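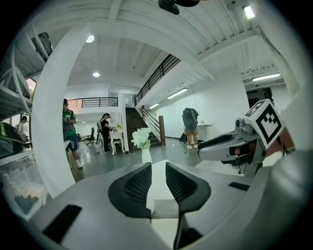

Der Tag der offenen Tür

Auszug aus dem Jahresbericht der Niederlassung Ratia, Abschnitt 4: Besondere Vorkommnisse

Am 25. April öffnete die Firma Skulska ihre Räume für die Öffentlichkeit. Gemäß Besucherliste fanden sich 487 Personen ein. Die Begrüßung durch den Leiter der Niederlassung, Herrn Gearóid Noonan, dauerte länger als vorgesehen und musste wegen einer Lautsprecherstörung zum Teil wiederholt werden.

Gegenstand der Vorführung war das Aufnehmen einzelner Blütenstiele mit handgeführten Greifern. Die Vase mit den weißen und blassgrünen Blumen stand vor der Treppe. Das Publikum wurde gebeten, die Kabel auf dem Boden nicht zu betreten.

Gegen Mittag meldete sich eine Besucherin aus Pendcombe und fragte, ob sie den Greifer selbst führen dürfe. Die Besucherordnung sah dies nicht vor. Herr Flynn McAlister, dem die Aufsicht übertragen war, erteilte die Erlaubnis mündlich. Die Besucherin gab an, sie habe bis Oktober des Vorjahres das Blumengeschäft Mulligan geführt und es der Hände wegen aufgeben müssen.

Sie benötigte zwei Versuche. Beim ersten knickte der Stiel. Beim zweiten zog sie eine Blüte aus dem Strauß, drehte sie ein wenig und setzte sie an anderer Stelle wieder ein. Der Vorgang wurde unter der Nummer 3824 aufgezeichnet. Anschließend bemerkte sie, der Strauß sei von vornherein falsch gebunden gewesen, und bat um frisches Wasser. Dem Wunsch wurde entsprochen.

Herr Noonan erkundigte sich im Nachgang schriftlich, auf welcher Grundlage von der Besucherordnung abgewichen worden sei. Herr McAlister antwortete am selben Abend, eine Grundlage könne er nicht benennen. Die Anfrage wurde zu den Akten genommen.

Die Aufzeichnung wurde nicht gelöscht. Der Besucherin ist eine Einladung für das kommende Jahr zugegangen.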